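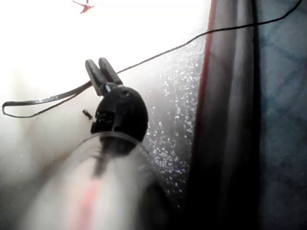 *Black cable, slack loop at left. Plarnham bench.*

# Linear Closure on the Pad: Gallery

These pages go with the Plarnham notes on closing a short, straight cut in a tissue pad using separate tied stitches. The notes cover pad preparation, stitch order, thread handling and scoring. The gallery is for readers who have the notes already and want to see the bench and the work at reading size.

The exercise is the plain one. A single cut is made across the pad and closed from one end to the other. Each stitch is tied and trimmed before the next is placed. Running stitches are covered in the Gotport set and are not repeated in this one.

Slack matters on this bench. A cable pulled straight transfers small movements to whatever it is attached to, and a loop takes them up. The notes ask for at least one free loop in any cable that passes near the working height, and for the loop to be checked again whenever the bench is rearranged. Ties and clips go on the fixed side only.

Bench light is set before the pad is uncovered. The Plarnham setting is 2000 lux at the center of the pad and 1000 lux at the rim of the tray, read with a hand meter laid flat. A moist surface throws back bright spots at almost any lamp angle. Small ones are acceptable. If a bright spot lies on the cut itself, move the lamp and leave the pad where it is.

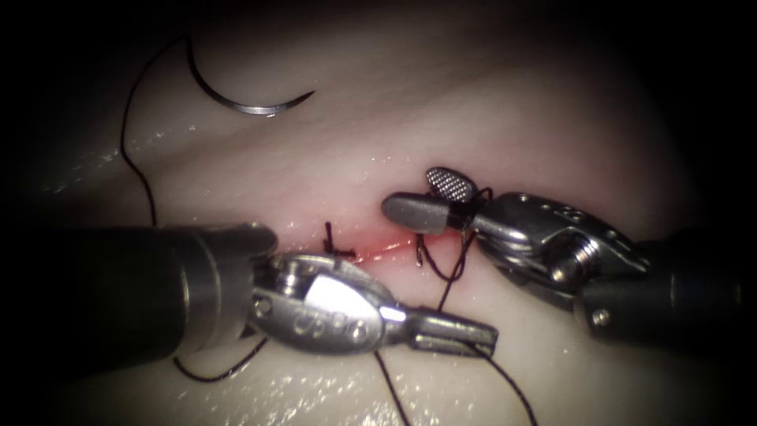 p. 86

Closure in progress. One black stitch is tied near the left end of the cut, tails trimmed short and standing up. Both instruments are at the incision.

The surface is cream to beige and carries a slight gloss. The edges of the cut are tinged red, which makes the line easy to follow against the paler surface on either side. Compare the closed left portion with the part of the slit to the right of the knot.

**Notes to p. 86**

*Stitch order.* Work starts at one end of the cut and proceeds toward the other. Starting in the middle is common practice on longer cuts and gives good edge matching, but it makes the scoring sheet harder to fill in. The Shetty sheet numbers stitches from the starting end and has no column for a center stitch.

*Tails.* Short tails stand up from the knot and tend to spread. Long tails lie down and get caught under the next throw. Trim before moving on. If a tail has to be trimmed a second time, mark it on the sheet as a recut.

*Loose thread.* Strands lying near the jaws are the usual source of lost time in this exercise. Draw the long end well clear of the cut before tying -- the short end can stay where it is. A strand trapped under a jaw should be released by opening and lifting, never by pulling sideways.

*Bite and spacing.* Keep the entry and exit points the same distance from the edge. Spacing between stitches should match the distance across one stitch. Uneven bites show up as a step in the surface, with one edge riding over the other. A step is scored even when the cut is fully closed.

*Tension.* The edges should touch and no more. A pad puckers visibly when a stitch is too tight, and the pucker does not come out when the next stitch is added.

*Moisture.* A dry pad drags on the thread and tears at the entry point. Pads are wetted before the cut is made and again at 30 minutes. Blot standing liquid at the low side of the tray, away from the cut.

**Scoring**

Scoring is done from the finished pad. Gaps, steps, puckers and recuts are entered separately and are not added together. Earlier Plarnham sheets used a single total, and those results should not be set beside the current ones. The Ikemden sheets kept separate columns from the start and can be compared directly, apart from the pucker column, where their limit is stricter.

Pads are discarded after scoring. Thread ends go in the sharps tub with the needles -- see the disposal page in the notes.

Previous set: Gotport, running stitch
Next set: Ikemden, curved cut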